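Clavness dogfish

The Clavness dogfish is a small bottom-living shark of cool northern waters, named after the headland off which it was first described and around which it is now seldom found. It belongs to a group of slender, blunt-nosed sharks whose members differ from one another mainly in ways that matter to other members of the group. Fishermen along the coast call it the sand hound, the rough dog, or something shorter when it has eaten the bait.

Appearance

Adults reach 58 centimetres, most of it tail. The body is sandy brown above and cream below, with darker saddles across the back that fade as the fish gets older. The snout is short and rounded. The eyes are oval, set high on the head, and give the animal a look of mild disappointment that has done nothing for its popularity.

The skin is covered in tiny tooth-like scales pointing towards the tail. Stroked from head to tail it feels smooth enough; stroked the other way it will take the varnish off a chair leg, and in the villages near Barard it was once used for exactly that. Cabinet makers paid a fair price for dried skins until cheap sandpaper arrived and ended the trade within a generation.

Males and females look alike at a glance. Males carry a pair of claspers behind the pelvic fins and have slightly longer teeth, used for holding on to the female during mating. Females have thicker skin, as they might well.

Range and habitat

The species lives on sand, gravel and broken shell, generally close to rocks. It is found from the shallows down to 300 metres, and a single specimen was hauled up from 334 metres in the Droment Channel. That record is repeated in every guide, usually without the remark in the original report that the net had been open on the way down.

Young fish stay in shallower water than adults, among weed and boulders. Adults move inshore in spring, females first, and drift back to deeper ground by the end of October. Tagged fish have mostly been caught again close to where they were let go, which suggests either strong loyalty to a home patch or a lack of ambition.
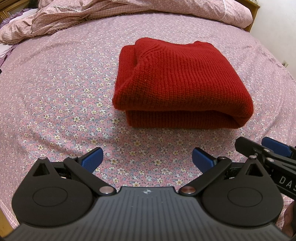
How does the Clavness dogfish find its food in the dark?
Mostly by smell, helped at close range by small jelly-filled pores on the snout that pick up the weak electric fields given off by living animals.

Feeding

The diet is broad. Crabs, shrimps, whelks, worms, small squid and sand eels all turn up in stomachs that have been examined, along with pebbles, eelgrass and the occasional piece of rope. Hermit crabs are a favourite and are pulled from their shells with a sharp sideways shake of the head. Feeding takes place mainly at night. By day the fish rests on the bottom, often in company, with several lying on top of one another in a crevice that would have held one in comfort.

When caught, it curls into a ring with its tail over its face. Older books describe this as sleeping. It is a defence, and anyone who has tried to unhook one while it wraps its tail round their wrist will know that it isn't asleep.

Breeding

Like many of its relatives the Clavness dogfish lays eggs, each in a tough amber case with a curling tendril at every corner. The female swims in circles around weed or a sea fan until the tendrils catch, and the egg is drawn out of her. Cases are laid in pairs through much of the year, with a peak in April.

The embryo feeds on its yolk and grows slowly. In cold water hatching may take the better part of a year. For the first weeks the case is sealed; later, small slits open at the ends and the embryo beats its tail to keep fresh seawater moving through. If it senses a predator nearby it stops beating and holds still, and this works well against skates and rather less well against whelks, which bore through the side without waiting to be noticed.

Empty cases wash up after storms and are collected by children and dogs. They dry hard and black on the tideline, and can be softened again by an overnight soak in a bowl of water, after which the width and the shape of the tendrils will usually settle which species laid them. 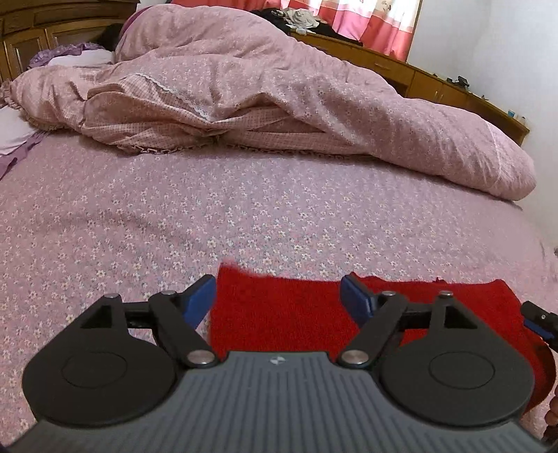 Cases from this species are narrow for their length, with a faint ridge down each side. Those of the larger rock dogfish are twice the size and a good deal sturdier, and account for most of the claimed finds south of Barard.

People and the dogfish

There has never been a proper fishery for it. The flesh is white and firm but smells strongly of ammonia if it isn't dealt with promptly, and skinning one is hard work for the amount of meat that results. Most are caught by accident in trawls and pots. A good number of these go back over the side alive, for the species is tough and puts up with being out of the water better than most fish. Whelk fishermen keep some for bait.

The Palaniappan survey, still the fullest study of the species, examined 710 fish landed at Droment and found that females were commoner than males in the inshore catch and the other way round in deep water. It also recorded growth so slow, and maturity so late, that the authors advised against starting a fishery in the first place. This is one of the few pieces of advice on sharks to have been followed to the letter, chiefly for lack of customers.

It does well in public aquariums, where it eats readily, breeds without encouragement and spends opening hours behind a rock.

Naming

The dogfish was confused with the rock dogfish for many years, and early museum jars labelled with one name often hold the other. The difference lies in the nostril flaps, which in the Clavness dogfish stop short of the mouth. The name dogfish itself is applied to a great many small sharks that are not closely related, and has been explained by their habit of hunting in packs, which this one doesn't do.

See also: Rock dogfish; Egg cases of sharks and skates; Droment Channel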